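Griden Early Learning Certificate
Unit 5: Drawing Materials and the Shared Table
Handout for session 4

Read this before the session and bring it with you. We will use the long tables in the Hirkeck room, and each pair will set one up and put it away again.

Wax crayons

A wax crayon is pigment mixed into paraffin wax and molded into a stick. The paper label keeps the wax off the hand and holds the stick together when a child presses hard. Broken crayons are still good drawing tools. Peel the label from short pieces and let children use them on their sides for rubbings and wide areas of color.

Crayon does not come off paper with an ordinary eraser. Rubbing spreads the wax and roughens the surface. Keep erasers with the pencils, and tell children early on that a crayon mark stays where it is.

Setting out

Put crayons out loose or in shallow trays. Deep tubs lead to digging, and the small pieces end up at the bottom. Allow 5 minutes for setting out and 35 minutes for drawing. Cover the table if the wood is unsealed. Wax in the grain is hard to remove and will show up on the next sheet of paper laid over it.

Putting away

Children should do most of this themselves. Give one kind of object to each child or pair. Pladis trays are kept on the low shelf, labels facing out. The Jasińska reading from January has a longer section on labels with pictures, and you should look at it again if your group has children who are not reading yet.

Sorting by color is harder than it sounds for young children, and adults often give them too little to go on. The label is the first thing they look at, and it may not help. When most of the crayons on the table have the same white paper with black stripes and the Crayola name, a child has to look at the wax itself. Pull out one crayon, lay it on its own, and ask which others match it. Erasers can stay in their piles farther back until the crayons are done. 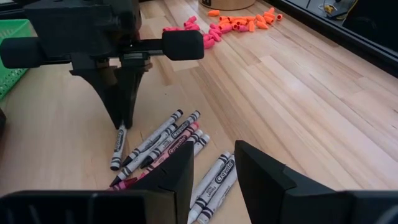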